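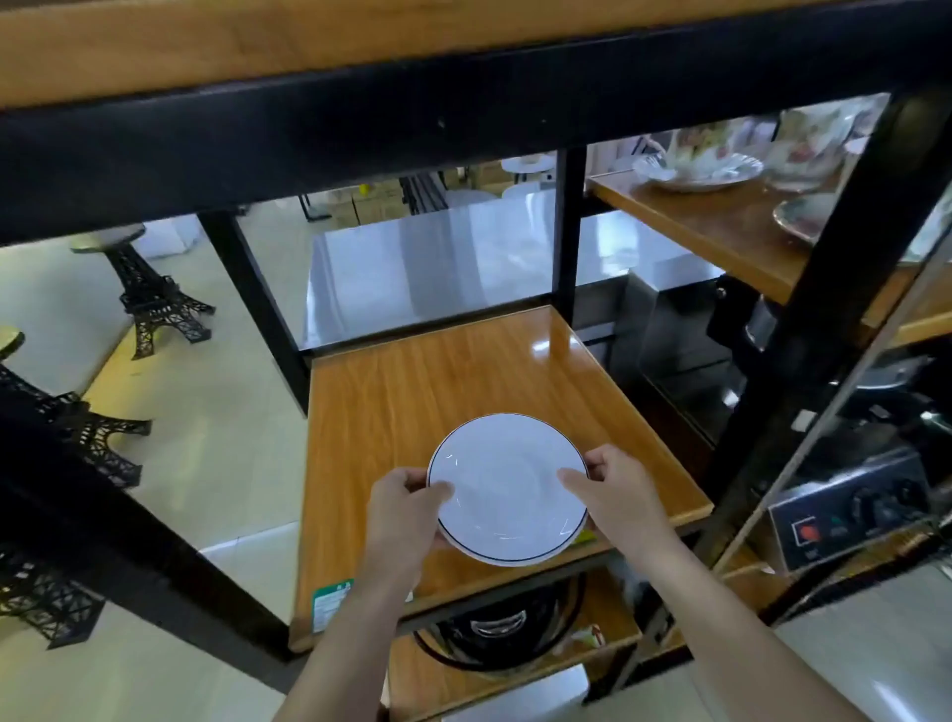 Projet Plikora – Rangement automatisé de vaisselle
Rapport d'avancement au financeur : volet équipements et budget
Site de Gultville
Version du 23 avril 2023

1. Objet

Le présent rapport couvre la période ouverte en janvier. Il porte sur les achats d'équipements, les engagements restants et les arbitrages soumis à validation. Les résultats d'apprentissage font l'objet d'un document séparé et ne sont repris ici que lorsqu'ils modifient une décision d'achat.

2. État des travaux

Le poste de rayonnage est en service. La tâche de référence reste la manipulation à deux mains d'assiettes peu profondes au-dessus d'une tablette, dans une étagère à montants métalliques noirs. Les démonstrations sont exécutées par des opérateurs humains, à mains nues, avec prise de vue depuis la tête. À la date du rapport, 1843 séquences ont été enregistrées, dont 1674 retenues après contrôle. Les rejets proviennent pour l'essentiel de pertes de synchronisation et de mains sorties du champ pendant la dépose.

Deux constats ont une incidence sur le matériel :
- les tablettes à finition brillante renvoient l'éclairage du plafond, ce qui dégrade l'estimation de profondeur près de leur bord arrière ;
- la saisie d'assiettes empilées par le bord demande une ouverture fine et un contrôle d'effort que la pince prévue au dossier initial n'offre pas.

3. Acquisitions réalisées

Rayonnage et tablettes : livrés, montés, soldés.
Vaisselle de test : livrée. Le lot comprend des assiettes blanches à filet noir, retenues comme référence en raison du contraste du bord. Un réassort sera nécessaire au second semestre, la casse n'ayant pas été budgétée.
Caméras de tête et supports : livrés. Une unité a été retournée au fournisseur pour défaut de connecteur, remplacement reçu.
Stockage des données : première tranche installée. Le taux de remplissage est conforme à la prévision.

4. Acquisitions en cours

4.1 Plateforme à deux bras

Deux offres ont été reçues. Celle de Pawlak comprend les bras, le contrôleur et la mise en service sur site, avec un délai de 6 mois à compter de la commande. Celle de Virkero est moins élevée à l'achat, mais le contrôleur, la formation et l'extension de garantie y figurent en option. Une fois ces options réintégrées, l'écart entre les deux offres devient inférieur à l'incertitude sur les frais de transport et d'assurance.

Le critère déterminant devient donc l'accès à la commande en effort. Pawlak le documente dans son offre technique. Virkero a été interrogé par écrit et n'a pas encore répondu. Aucune commande ne sera passée avant réception de cette réponse.

4.2 Organes de préhension

Il est proposé d'abandonner la pince parallèle du dossier initial au profit de doigts souples à capteurs d'effort. Le surcoût serait compensé par la suppression du changeur d'outil, sans usage pour la tâche retenue. Le plan prévoit jusqu'à 6 jeux de doigts sur la durée du projet, l'usure au contact de la céramique n'étant pas encore mesurée.

4.3 Éclairage

Un éclairage diffus sur mât est ajouté à la liste. Le remplacement des tablettes par un modèle mat a été étudié puis écarté : il rendrait le poste moins représentatif des intérieurs visés. Dépense imputable sur la ligne « petit équipement ».

5. Situation budgétaire

La ligne « équipements lourds » n'est pas entamée. La ligne « petit équipement » est consommée plus vite que prévu, du fait des supports de caméra et des frais de retour. La ligne « prestations » présente un reliquat, l'annotation ayant été assurée en interne pendant la période.

Un transfert de « prestations » vers « petit équipement » est demandé. Il n'affecte pas le total de la subvention. La maintenance annuelle de la plateforme n'est couverte par aucune ligne après la fin de la convention ; elle devra être reprise au budget de fonctionnement de Gultville.

6. Risques

Délai de livraison des bras : tout report de la commande au-delà de l'été décale d'autant les essais sur robot.
Surface au sol : l'implantation de la plateforme suppose de dégager un périmètre de sécurité devant le rayonnage. Le relevé de cotes est fait, le plan reste à valider.
Alimentation électrique : circuit dédié à créer, devis demandé.

7. Décisions attendues

- accord sur le transfert entre lignes (section 5) ;
- accord sur la substitution des organes de préhension (4.2) ;
- prise d'acte du report de la commande de la plateforme jusqu'à la réponse de Virkero.

Annexes transmises séparément : offres des deux fournisseurs, tableau comparatif, état des dépenses.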